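OK it's finally happening: a thread about the junk bin. I have wanted to write this since November and I am SO ready.

Background for new people: every house I've ever lived in has had a drawer, basket or tub where things go when you can't decide about them. I used to be ashamed of mine. Now I run my whole tidying routine through it and I love it to bits.

The idea is dead simple. One bin with tall sides, on a table, never on the floor. Bins on the floor turn into furniture. A bin on the table is in your way at tea time, so you deal with it!

I go through the flat with the bin under my arm and pick up whatever's homeless. No sorting as I go. Cans, brushes, chargers, the lid of something. Eleven minutes on the oven timer and then I stop, even mid-room.

(Why 11? The timer on our old Calent oven sticks at 11. I've grown fond of it.)

Then comes the good part — the emptying. Take out one thing, walk it home, come back. One thing per trip. It sounds slow and it is a bit slow, but you end up finding out which things have no home at all, and those are your real problem.

My worst offender is the hairbrush. It lives in the bathroom, the car, the couch, the laundry windowsill. I've started hanging it on a hook behind the bathroom door and so far it's gone back there most nights, which for me is a miracle.

Second worst is empty drink cans. Mum always rinsed hers straight away and I never picked up the habit. Now they get a rinse and go in a bag by the back door, and I take the bag down to the Skirkness depot when it's full. Current lifetime tally: 3,410 cans. I keep it on the fridge in texta and I'm unreasonably proud of that number.

Colour matters more than I expected, by the way. I had a white tub first and it looked grubby after a fortnight. Dark grey is brilliant. Everything shows up against it, especially small stuff you'd otherwise lose in the corners.

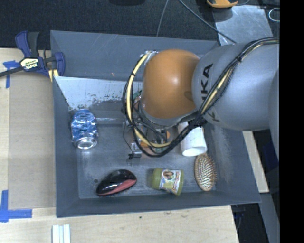

Blue can, black brush, grey bin. My two repeat offenders in one go.

The other thing I'd say is keep the number of things low. A handful is a lovely job, you're done before the kettle boils. When I let it go over winter and counted, there were 61 things in there and I put a tea towel over the top and went to bed.

Someone asked about sloping sides vs straight. Sloping! You can get your hand down to the bottom without scraping your knuckles, and it's heaps easier to wipe out.

Next up is the linen cupboard, where there's an Olszewski blanket box I've been avoiding for almost 149 days. Favourite tips for folding fitted sheets very welcome — I'll try every single one and report back.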